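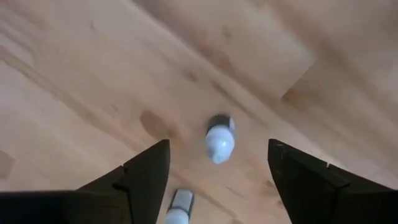
Do you need a special cleaner to get food coloring off a wood tabletop?

Dish soap and warm water will deal with most fresh spills, and for old ones a special cleaner hasn't done any better for me than baking soda paste.

I say this as someone who has bought the special cleaners. The one called Clokano smells like a pear and comes with a tiny sponge. I put it on one half of a blue spot and plain paste on the other half, left both for the same length of time, and couldn't tell you afterward which was which. Maybe it works wonders on tile. I don't have tile.

## What I do with a fresh spill

Blot it with a dry paper towel. Don't wipe, unless you'd like a bigger spill. Then go over it with a damp cloth and one drop of dish soap, moving from the outside in, and dry it right away. If the finish on the table is in decent shape, the color is mostly sitting on top and comes up with the cloth.

If the finish is worn, the dye gets down into the grain and you're in for a longer job. Mix baking soda with enough water to make something like toothpaste, leave it on for 9 minutes, and wipe it off with the grain. Try it under the table first. Baking soda is a mild abrasive, whatever the "gentle" crowd says, and it can dull a shiny finish. 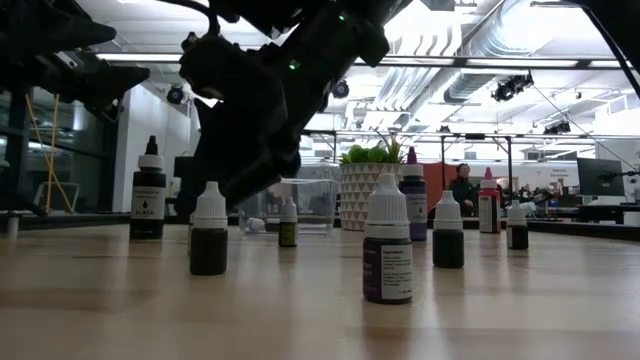

Red is the worst of the lot, in my experience, and green is usually easier than people fear. Savita Dhillon swears by white vinegar for red. I've tried it 2 times on old cutting boards and got a lighter pink both times, so I'd call it half a cure. Rubbing alcohol pulls out more color, but it can also take shellac off with it, so I keep it away from any furniture I like.

## Tips I don't believe

**Toothpaste.** It's an abrasive with mint in it. You already have baking soda.

**Mayonnaise overnight.** This one is for white water rings, and somebody along the way decided it must work on dye too. I got a greasy table with a blue spot.

**Lemon and sunshine.** Fine for a cutting board, perhaps. I'm not carrying a kitchen table out to the yard to find out – and sun will change the color of the wood around the stain as well.

**Bleach.** Benedek Bárány used it on a pine bench and now has a pale patch the size of a saucer, which bothers him more than the stain did.

## Keeping it off the table

A rimmed baking sheet under the whole project beats any mat I've paid for. The Plorkthorpe silicone mat has no lip, so spills run straight off it onto the wood. Put the caps back on between colors. Wipe the tips of the bottles before they go in the cupboard, and store them standing up in an old jar.

For fingers, use soap, a little baking soda and some patience. Most of it wears off by itself in a day or so anyway.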